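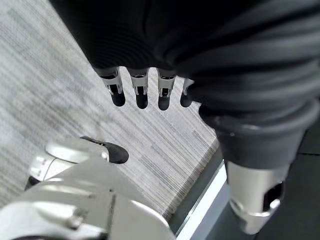

Selon Baiba Šimkus, les 157 épisodes marqués « contact main-main » auraient dû sortir du jeu dès le mois de mai. Bon, je les ai laissés ! Ils sont dans un dossier à part (contacts), avec les couples moteurs bruts.

Kisetti, fiche du jeu de données

1 622 épisodes, tâche de rayon : prendre un article, le poser sur la table. Le défaut, c'est la limite logicielle du poignet, que j'avais mal recopiée (oui, moi). Les deux mains pouvaient se croiser sans que l'arrêt se déclenche. 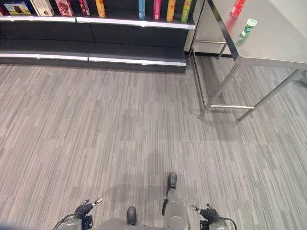 Trevor Vachon demande si la version corrigée bloque aussi bras baissés. Pas encore testé, donc gardez l'arrêt d'urgence en main si vous rejouez les trajectoires.

Corrigé le 6 novembre 2018, fichier limites_poignet.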